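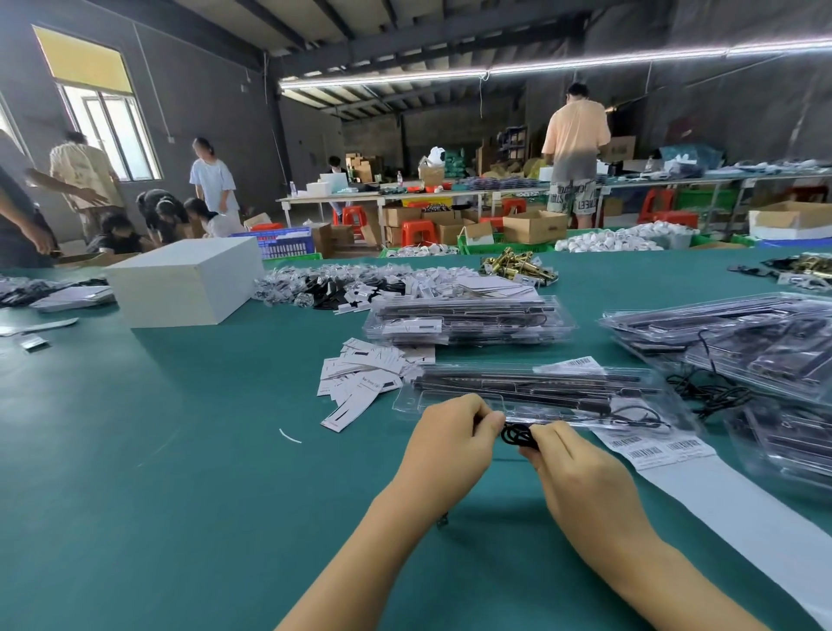
Why did the barcode feeder keep skipping labels? The sensor was reading the dark print on the label as well as the gap between labels, so every so often it called a bar a gap and the stepper ran on.

Sunday, shared workshop, packing line build

Moved the gap sensor 2 mm toward the edge of the backing so it looks at plain white margin. Ran a strip through by itself and it stopped in the right spot each time. Left the old bracket on because the new one is only taped. Thulani is printing a proper one in black, the grey let light through.

Feeder is the only part of this I'd call close. The rest:

Arm (Boros kit, second-hand). Shoulder joint still sags when it holds a full pack out straight. Swapped the belt, no change. Dezső reckons the grub screw on the pulley has chewed a flat into the shaft. Have to pull the motor to see. Don't run it past 90 degrees until that's done.

Cables. Still a hand job and I think it stays one for this version. The coil wants to spring open, and the gripper has no way of knowing it has. A person coils the cable and sets it with the light bar, shuts the clamshell, and the arm takes over from there. Rozália wants to try a moulded tray with a slot for the coil. Fine by me if she draws it.

Cards. Loose cards in a pile are no good to the suction cup, it picks up two or misses. Need a magazine with a spring at the back. There's a drawing in the Zendel folder from the first attempt, check the width before cutting anything.

Stopped the counter at 364 cycles on the feeder and wrote it on the tape on the lid. Steps between labels now set to 2711 in the config, old value commented out underneath. Norbert, please don't tidy that line.

To do
Pull shoulder motor, look at shaft
Fit printed sensor bracket, recheck the offset
Card magazine, cut from the offcuts under the bench
Ask Boglárka if the Pornwood order had spare suction cups in it
Label the e-stop cable at both ends, it got unplugged again

Power supply fan is noisy on start-up and settles after a minute. Haven't opened it.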